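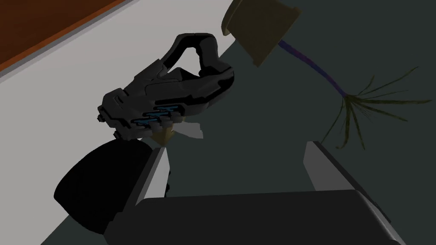 4. Fault Report: Gripper Fails to Stop on Contact

4.1 Summary
In simulated runs of the Tumik pick task, the parallel gripper kept closing after its fingers had met the target. The target was the black robotic hand with the cyan light bars. In 5 of 90 runs the solver then pushed the hand through one finger plate and the episode ended with an error.

4.2 Cause
The stop signal is read from the contact sensor on the left finger only. If the right finger touched first, the controller saw no force and continued to close. A second fault made this worse — the Dzene physics step was set longer than the control step, so some contacts were reported one cycle late.

4.3 Fix
Both sensors are now read, and either one can stop the motion. The physics step was cut to match the control step. We repeated the test with 54 runs and logged no solver errors, but in three of them the gripper stopped early on the loose cone.

4.4 Open points
The force limit was copied from the Punditz manual and has not been tuned. It must be checked before any trial on the real arm in the Notthorpe lab.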